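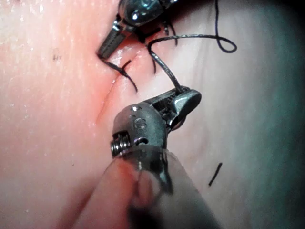
I bought the Kerus hand controller set in September for our small teaching lab, where we record suturing demonstrations that are later used to train a robot. The set has two handles on a metal base, a foot pedal and the recording software, which is called Kong. I paid 2485 dollars from Brastbridge, and the wrist camera mount was included. After two months with it I think I can give a fair opinion. Most of our work is on soft pink practice pads with black braided-looking thread, and this is a hard test for any controller. When the lower gripper holds the strand and pulls it up and to the right, with a long loose loop hanging behind, the person at the handles must watch both the jaws and the slack. With the Kerus I can do this without fighting my own hands. The handles are light, and small movements of the fingers go through very cleanly.

The motion scaling is the best part. You can set how much the instrument moves for each movement of your hand, and the setting stays after you restart. My colleague I-hsuan Chuang works with a finer scale than I do, so we saved 2 profiles and switch between them with the pedal. The older Grurmont set we had before lost its settings every time the power went off. That one cost 3430 dollars, so I was not sad to see it go.

I am less happy with the grip sensor. It reads open and closed well, but in between it is not very exact. If you hold a needle softly to turn it a little in the jaws, the recorded value jumps. For a person watching the instrument this makes no difference, but in the recorded data you see it, and the robot which learns from this data will learn the jump also. I wrote to the support and Gebhard Stöckli answered me the next morning with a smoothing filter. It helps, though I would prefer a better sensor.
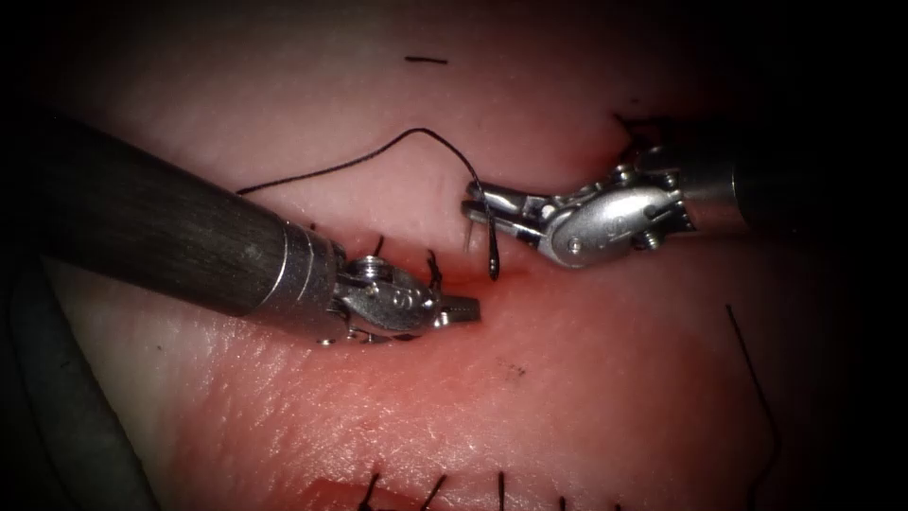

Long sessions and comfort

We recorded 800 demonstrations until now, most of them single stitches. Passing the needle takes the most patience, with the left jaws close to the tissue and the curved needle hanging from the right ones, only a small gap between. The arm rest is good for this, but it is too short for tall people. I put a folded towel at the end of mine. The pedal clicks loudly — in a shared room you will hear complaints.

The Kong software is simple and I mean this as praise. You press the pedal to start, press again to stop, and then keep or delete the take. It is not possible to cut the beginning of a take inside the program, so a slow start stays in the file.

Good: light handles, saved profiles, quick support.
Not so good: grip sensor, loud pedal, no trimming.

Four stars from five. I would buy it again for needle work, and I have already asked Brastbridge for the price of a longer arm rest.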